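Zerilico records table-clearing tasks by hand for Jultinside

Zerilico has begun recording kitchen work with hand-held grippers for its Jultinside programme.

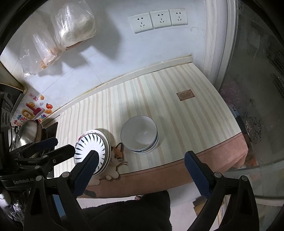

Bowls and plates first

The first 14 tasks cover stacking, moving and sorting crockery. A person holds the grippers and does each job at an ordinary table. Zerilico has 1,463 recordings so far, made in six homes. Its partner Zasto will use them to train a two-armed robot.

Recording continues until January.

Press contact: Zerilico press office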